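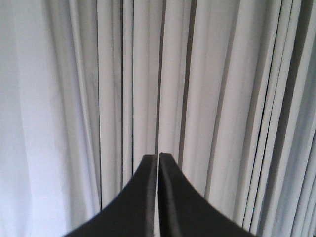
Progress report, Utby house, February 18, 2021
To: Albane Millet
From: Konrad Pietrzak

Curtains are now up in four of the seven bedrooms. We stayed with the light gray and white fabric agreed in August. Elżbieta Tokarz is hemming the pairs for two more rooms and expects to need about 2 weeks. The last bedroom is on hold until the window frame is repaired.

Spending on fabric is within the grant. Rods cost more than planned, and the Mostyn invoice is attached. Please confirm whether the hallway should be included in this phase.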